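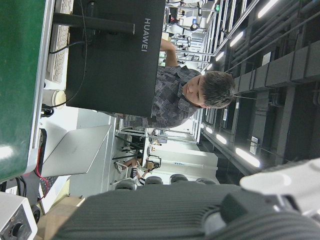

The Marar Room, desk by desk
August 2021

Welcome to our little gallery from the Marar Room, the shared workroom on the top floor of Ruton House in Kuludville! We moved in over the summer with 41 boxes, far too many extension leads and one very heavy green bench top, and we've been itching to show the place off ever since. Most of us had been working from bedrooms and kitchen tables, so having a proper room again is a joy.

The big monitor
A Huawei screen up on a dark arm, which swings about and leaves the desk underneath free for all the other stuff. Everybody wants this seat. I've had it twice and I'm already plotting a third go.

Keyboard, cup, laptop
The usual spread by mid-morning! A white keyboard, a disposable cup within reach and a silver laptop open further along. We really are getting proper mugs (seven are on order, so please be nice and share).

The green work surface
My favourite thing in the whole room. It has a light grey metal edge and a lovely cheerful colour, and it came with us from the old place at Castisia. Getting it up the stairs took most of an afternoon – worth every step.

Knobs and dials
There's a white box with a grey front and a round black knob at the corner of the bench. I do love a good chunky knob.

The far desk
A quieter spot, further back, with room to rest your arms and spread out a bit. Very popular with anyone who has a lot of reading to get through.

Black chairs
Four of them with nice rounded backs, all lined up in a row. It never lasts past lunch, so enjoy it while you can!

More pictures in September, once the shelves are up and the plants have arrived.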